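Prelstead Common Areas Programme
Progress report to the Mekonnen Housing Fund, second period
Prepared by Ruby-Lee Hollis, property manager

You asked for this one to be shorter than the last, and for the word "learnings" to be left out. Both requests have been honoured.

Where we are

The grant covers repairs to shared areas across the 39 flats at Prelstead: stairwells, laundry, bin enclosure, letterboxes and the rear fence. Four of those five are finished. The fifth is the rear fence, which has its own heading further down and probably deserves its own grant.

Stairwells. Both are painted and the handrails have been refixed to the wall, a position they had been gradually abandoning for years. The colour is the one tenants voted for. It is grey. So were the other choices.

Laundry. New taps, new waste pipe, and a floor that now drains toward the drain. The previous floor drained toward Flat 2, whose tenant has been gracious about it in writing and less so on the phone. The old trough stayed because the plumber said it would outlive the building, and I took that as praise for the trough.

Bin enclosure. The gate closes. It also locks, which we did not ask for, so there is a key on a hook beside it.

Letterboxes. All replaced and numbered in the right order. Two households have said they miss getting each other's mail.

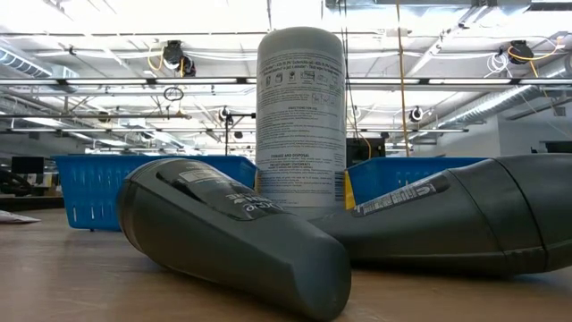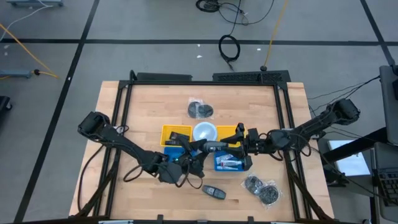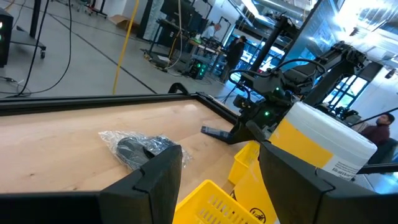
Rear fence

The August storm took down the panels we had planned to repair, and left standing the ones we had planned to replace. Our contractor, Drotico, had quoted on the opposite arrangement and has requoted. The neighbour at the back, a car yard owned by a company in Flonport, agrees that the fence is shared, agrees that it has fallen over, and would like some time to think about whether these facts are connected. I have sent them the fencing notice and a photo of their side. A temporary mesh fence is up in the meantime and the dogs have been informed.

If Flonport signs by the end of next month, Drotico can start straight after the driveway job they have on now. If they don't, we go to mediation, and I will have more to say next period than either of us would like.

Money

We have $3,498 left in the repairs line, all of it set aside for our half of the fence. The requote fits inside that with very little to spare, so I would ask that the contingency line stay open until the posts are in. The laundry came in slightly under and the stairwells slightly over, the second because there turned out to be three coats of old paint under the one we knew about, and one of them had to be tested before anybody sanded it. The result was clear. Invoices are attached in the order the suppliers sent them, which is no order I recognise.

Tenants

Complaints about common areas have dropped off since the laundry reopened. Complaints about the noise of fixing the common areas peaked at the same time, so I wouldn't read too much into it. The Tuesday drop-in is still running at 5 pm in the ground-floor hall and is mostly used to ask about parking, over which I have no power and an increasing number of opinions.

What we need from you

A yes or no on extending the end date to cover the fence. A yes would be preferred. We would also like approval to move the leftover signage money into stairwell lighting, as the sensor on the second landing has decided that it is always night. The electrician's quote is at the back of the attachments, behind the letterbox warranty.

Next report comes at the close of the third period, or earlier if the car yard writes back.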